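March, late morning

Up at six and out to the house at Lunthorpe before the rain. Carried both grippers in from the car along with the crate of batteries and my lunch. The battery on the left one was flat again, so I swapped it and wrote the fault on a bit of tape for Nanna Mikkelsen to see when I get back to Arnstead.

Cutlery all day. The task sheet says chopsticks, spoons and forks go from the tablecloth into the container, both hands working, no dropping from a height. I did the first lot slowly. Ignacio wants slow, because the policy they trained on last month's recordings snatches at things, and he thinks it got that from us. My wrists get tired sooner at that speed than when I work at my own pace.

Chopsticks are the hard ones. They lie flat and the fingertips skate over the cloth before they bite. If I come in too low the jaws bunch up the fabric, and if I come in too high they close on air. I've started tilting the gripper a little toward me before I close it, and that helps. Once it's held, it still wants to swivel.

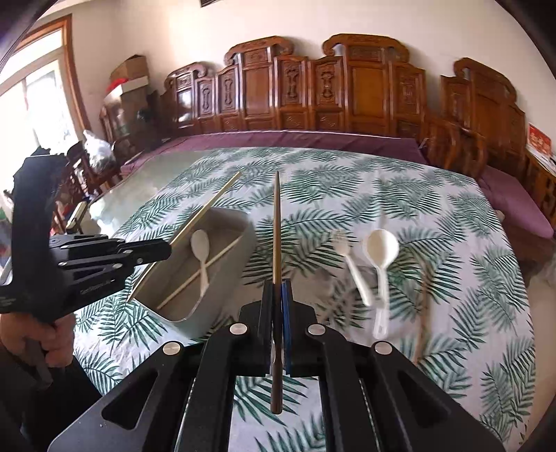 Ignacio Pereyra rang at lunch and said I should stop fixing my grip halfway through, that if a stick swings in the jaws I should put it down and pick it up again, so the robot learns a clean recovery. I said it adds time to every run. He said he'd take 10 good ones over a morning of fiddly ones. Fair enough, although the target on the sheet hasn't changed. It is still 2,000 for the whole cutlery set, and we stand at 376.

So after lunch I did it his way. Put down, open, back off, look, go in again. It felt silly for the first while and then it didn't. The forks are no trouble. With the spoons I go for the handle near the bowl end, or they tip.

Lost some time around two when the tracking drifted on the right side and I had to redo the calibration. The new mount from Resten is stiffer than the old one, but the screw works loose. I'll ask if we have thread glue.

Finished with 107 for the day, all uploaded except the last batch, which was still going when I left. Back tomorrow with the other container if Nanna can find it. I need to bring a cushion for my knees, a spare charger and something better than a cheese sandwich. Also ring the dentist.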